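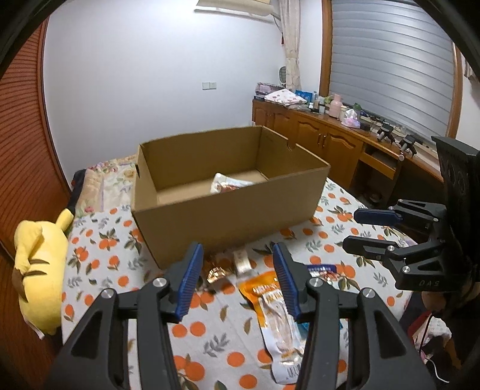
Juniper Benavides packs snack boxes on her bed. "The kitchen table is too small and the floor kills my knees," she tells me, so the guest room at her place in Tilholm is where it all happens – big cardboard box in the middle of the spread, packets all over the oranges and leaves.

She's been mailing these to friends since last October, and I had to ask how she decides what goes in first. "Flat stuff! Anything in a flat bag goes on the bottom, then the long vacuum-sealed ones down the side. The tiny things I drop in wherever there's a gap."

Do people ever get picky? She laughs (she laughs a lot, I should say). "Catrin wants only sweet. Kai-wen wants only salty, and he'll text me about it. I sent him four bags of the same crackers once and he was thrilled."

I wondered about bubble wrap, and she made a face. "I use more snacks. If it rattles, it isn't full yet." The next box is for Buppha, who moved away this spring and misses the little gold-wrapped ones. Juniper hopes to tape it shut tonight and get to the post office before lunch tomorrow.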